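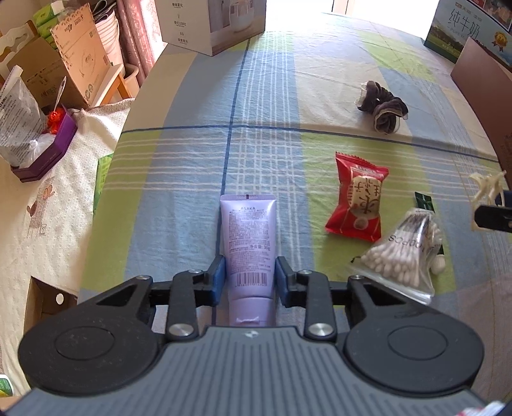
pellmell_k
no way, hand cream belongs in the checked bag if its over 3.4 oz. doesnt matter that its half used, they go by whats printed on the tube. lost a nearly full one at Endton that way

Tamsin Haddad
ok but mine says 200 ml and it went through twice?? in the quart bag, right on top. Same airport

pellmell_k
luck. or a tired screener. wouldn't plan on it

sokobound
Depends on the line. Endton has the new scanners on one side only, and they wave stuff through over there. Benier is strict, they took my toothpaste in November

Tamsin Haddad
see thats what I mean, the rule isnt the same everywhere. I'm doing 9 days, one bag, no checking. Refuse to pay for a checked bag just for lotion

gatecheck424
Just decant it. Little pots, done.

Tamsin Haddad
tried the pots. leaked all over a sweater, never again

gatecheck424
then you overfilled them. leave a gap at the top and put a bit of plastic wrap under the lid. Mine did Longo and back, dry as a bone

pellmell_k
or buy it when you land, every drugstore has hand cream

sokobound
Not in Soko they dont. One shop, closes at 5, and half of it is fishing line. Bring your own. Solid bars are the answer imo, lotion bar + shampoo bar and nobody at security cares

gatecheck424
lotion bars are candle wax. Sorry. And they melt in teh car

sokobound
mine hasnt melted. keep it in a tin

Tamsin Haddad
ok so pots with a gap, or bar in a tin. Might do one of each. What about sunscreen, does the stick kind count as a liquid

pellmell_k
stick is fine. spray isnt, if its a full size can

gatecheck424
sticks are fine at Endton, never tried one at Benier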